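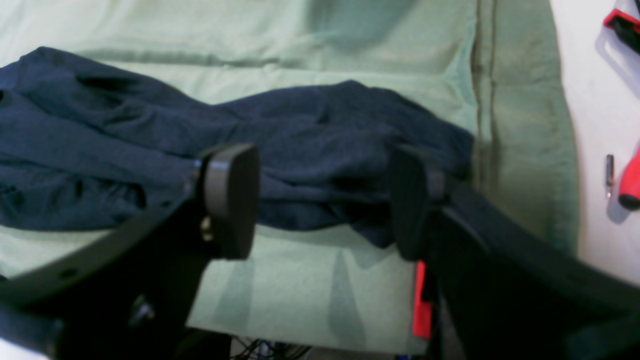

Navy garment on pale green fabric

Istmont Match Ball, Size 5
Item 491

The Istmont is a soccer ball for clubs that play on the kind of field where the center circle is mostly a matter of opinion. It is round when it arrives and, with a little attention from you, it will be round in August.

We brought it in after two seasons of selling the Lesulano, a lovely ball that flew beautifully and took on water like a rowboat. Goalkeepers complained. Center backs who had to head it complained more, once they could remember why. The Istmont has heat-bonded panels instead of stitching, so there are no seams for a wet Saturday league to work its way into.

The surface has a light texture. Marilou Macaraeg, who keeps goal for Givelley Reserves, tried one through preseason and reports that it sticks to her gloves on crosses. She also let in a free kick from the halfway line with it, and has asked us to say the wind was up. The wind was up.

What you get
One ball, shipped flat, with a needle. No pump. The Daneshvar hand pump fits and is sold separately, as are all pumps, everywhere, forever.

Sizes
Size 5 only. We get asked for a size 4 every week and have passed the requests along to the factory, which thanks us for our interest.

Colors
White with orange, or yellow for snow and for people who lose things in hedges.

Packs
Single ball, or a bag of 6. The bag is mesh with a drawcord and one shoulder strap, placed by somebody with very different shoulders from ours.

Care
Wipe it down after a muddy game. Wet the needle before it goes in the valve — a dry one will tear it, and we can tell. Let a little air out for the off-season. Please don't sit on it during the halftime talk.

Warranty
Shape and bonding are covered for 2 years of normal play. Parking lots, dogs and brick walls are not normal play, though we have enjoyed the letters. Send claims to Afshin Jalali at the returns desk with your order number and a picture of the ball. He will want to see the valve.

Goes with
Daneshvar hand pump
Spare needles, pack of 3
Givelley corner flags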